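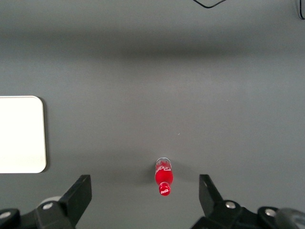 Figure 3. A small Coca-Cola bottle lying on its side on a grey tabletop.

4.2 Small bottles and the keeping of things

We had gone into the interviews expecting to talk about drinks, and we came out of them having talked mostly about shelves. When Olga Montoya and I first drew up the list of topics for the households in Gomau and Rerkine, the question about small bottles was tucked away near the end, after shopping and before recycling, and I confess I thought of it as something to ask while people were finding their coats. It became the longest part of nearly every conversation, and in several homes we were led off to another room before we had finished reading it out.

Of the 51 households that took part, 15 kept at least one drinks bottle that they had no intention of opening or throwing away. We have used the plain word "keepers" for these households, which is the word that Benito Cantero's earlier study in Tabrizi used, and which the people we spoke to seemed quite happy with. Very few of them liked to be called collectors. A collector, as one retired bus driver in Rerkine explained to us over a very generous plate of biscuits, is a person who goes out looking, whereas her own bottles had simply come into the house over the years and been allowed to stay.

Size mattered a good deal in deciding what was allowed to stay. A full-sized bottle is in the way wherever you put it, but a little one (see Figure 3 for a small bottle of a well-known brand) will go on a window ledge, in a sewing box or behind the clock, and can be there for years before anyone in the family asks about it. Several keepers told us that they would never have held on to the larger version of the very same drink. One father of three had moved house twice with a miniature lemonade bottle wrapped in a sock, and was rather surprised, on being asked, to find that he could not say where it had first come from!

Colour and lettering came up almost as often. People spoke warmly of a red or a green that they remembered from a shop counter in childhood, and of being able to tell a drink from right across the room before they were old enough to read its name. We should be a little careful here, as Amparo Echevarría has pointed out in her comments on an earlier draft, because memories of this sort are easily tidied up in the telling, and a person looking at a bottle today may well be lending its colour to a bottle from long ago. We have therefore treated these accounts as being about the present, that is, about what the object is good for now in the life of the house, and have left the history of packaging to those who know it better than we do.

What is it good for, then? The most common answer had to do with visitors. A small bottle gives a guest something to pick up and remark upon, and the story that follows is one the household enjoys telling. In Gomau, where front rooms tend to be used for company and little else, keepers nearly always had their bottles in the front room. In Rerkine they were more often found in kitchens, among the spices and the unpaid bills, and the stories there were shorter and more often about children. We return to this difference in Section 5, where it is set beside the findings on mugs and souvenir spoons.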